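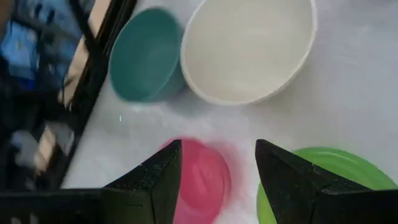
Wuvevham dish cell back on shift after finger swap

Cokmont site, January

The dish sorting cell at Wuvevham's Cokmont site is running again after two days on the bench, with new fingers on the gripper, a fresh tool setting and a cable run that should stop the fault coming back. Staff on the early shift had it picking bowls by 10 am.

The trouble started as a slow drift. Small bowls were being gripped off to one side, then dropped short of the rack. Operators nudged the pick point over, which helped for a day or so, then nudged it again. By the time maintenance was called the offset in the program was bigger than anyone liked and the cell had logged 246 missed picks in the month. Normal for that cell is a handful.

Ada Colombo, who leads maintenance on the robot cells, had the arm parked and the gripper off before lunch on the first day.

"Everyone wanted it to be the camera," she said. "Camera was fine. Left finger had worn on the inner face and the screws behind it had backed off. So you had a bit of wear and a bit of wobble, and the two added up."

Fingers first

The fingers are black wedge blocks with angled tips, a shape chosen so they can get down beside a bowl without knocking its neighbour. The cell handles mixed dishes on a white table, bowls and plates in several colours, and they come in close together. A finger that sits even slightly out will clip the rim of the next dish along.

Both were changed, not just the bad one. Colombo's rule is pairs only. A new finger against an old one closes off centre and you spend the afternoon chasing it in software.

Fitting was done in this order:

Arm to service position, air off, lockout on.
Old fingers off, mounting faces wiped down with a dry lint-free cloth.
New pair on loose, closed by hand onto the setting block.
Screws pulled up evenly, a bit each side, then to the torque on the cell card.
Paint mark across every screw head.
Open and close 5 times with no load, check the marks.

The old screws had no paint marks. Nobody is sure when they were last touched. The log for that gripper has a gap in it going back to when the cell was moved from the other end of the hall, and a page that just says "fingers ok".

Tool point reset

With the new pair on, the tool point had to be taught again. The old value was no use, it had every one of those nudges baked in. Leonardo Messina, the technician on the job, cleared the operator offsets back to zero and started from the fixed pin at the corner of the cell.

He did it twice. First go came out wrong by more than it should, traced to a blob of dried glue on the pin. Cleaned, taught again, good.

Then the wrist camera. It sits close in behind the fingers and looks down past them at the table, so the fingertips are always in the picture. That is handy for a quick check: if the tips aren't where they were at handover, something has moved. Messina saved a new reference shot with the gripper open and another with it closed, and both are now on the cell screen under Setup, third tab.

"Before this you had to know where the file was," he said. "Now its two taps."

Exposure was left alone. There was talk of turning it down as the far side of the table comes up bright, but the picks at that end were not the ones failing, and Colombo did not want to change two things at once.

Cable and cover

While the gripper was off they also found the camera lead rubbing at the wrist. Not through, but shiny on one side. It has been re-routed on the outside of the bend with a longer loop, and held with two soft clips where there had been one cable tie pulled very tight.

The lead itself is the original. A spare has been ordered from Morelli and will go on at the next planned stop unless the picture starts dropping out sooner. Anyone who sees the camera light flicker during a wrist turn should log it and say which way the wrist was going.

The cover over the wrist joint had lost a screw. Replaced from stock. If you find the old one, please don't leave it on the table.

Trial run

Testing went on through the second afternoon. Slow speed first, bowls only, then bowls with flat plates mixed in. Plates are the harder job for this gripper, they sit low and there is not much of an edge to get hold of. The approach height for plates was brought down a touch after the first batch, and the closing speed with it.

At full speed the cell did 331 picks without a stop. The run ended when the rack was full and nobody had brought the next one.

There was one scare. A bowl turned in the grip halfway through slow testing and everyone groaned, but the pads on the new fingers still had a film on them from the packet. Wiped both, ran the same dish again, held fine. Wiping the pads is now on the fitting card, between the paint marks and the open and close test.

What changes for operators

Offsets are locked. From this week the pick point can't be moved from the operator screen, only by maintenance. Some grumbling about that on lates, who get the least cover. Colombo says the lock stays on for now and she will look at it again once there is a decent stretch of log to go on.

In return the check at start of shift is shorter. Open gripper, compare with the saved picture, close gripper, compare again, sign. If the tips look out, stop and ring. Don't run it "to see".

Finger wear goes on the weekly sheet too. Run a fingernail down the inner face of each finger with the cell locked out. If you can feel a step, it wants changing. The cell will be pulled for a proper look after every 800 hours of running, and the screws get checked at the same time whether the marks have moved or not.

Table cleaning is as before. Damp cloth, no spray near the wrist, and get the bits up, small specks as well. They confuse nothing as far as anybody can tell but they do end up under the plates.

Spares

One full set of fingers is left in the cabinet, left and right bagged together. Please keep them that way. The last set had been split and it took Messina most of an hour to find the other half, which was in the drawer for the Tatex line with the label facing down.

Two more sets are on order. The setting block now lives on a hook inside the cell door, and the torque driver goes back to the tool store, signed in.

Worn pair has been kept. It's on Colombo's desk if anyone wants to see what the wear looks like, and she'd rather people did before they fill in the sheet for the first time. Late shift can ask for the key to the office.

Still to do

Teach pin to be swapped for one with a cap on it. Gripper log to be typed up, what there is of it. Camera lead at next stop, as above. The rack sensor is being looked at separatly and was not part of this job, so faults on that still go to the line desk and not to maintenance.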